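Timestamps before models
by Magdy Saber

Most policy failures I am asked to debug are clock failures. The grasp detector gets the blame, then someone plots marker pose against wrist video and finds a constant lag.

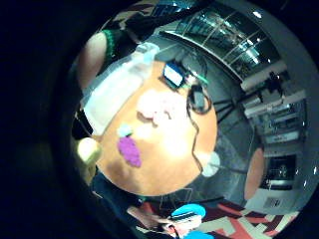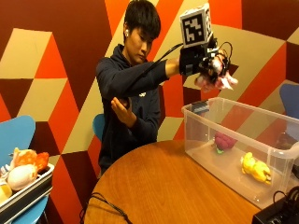 At Estdale we measured 80 ms between the two streams. A planner trained on that learns to close the fingers late, and soft toys hide it by deforming. Rigid parts will not. Loubna Abdel Hamid argues that a larger network absorbs the offset. It does, until the driver changes and the offset becomes 28 ms.

My position is dull: stamp at capture, log the drift, and reject the episode when the check fails. We discarded 14 of 310 episodes under that rule. I would do it again.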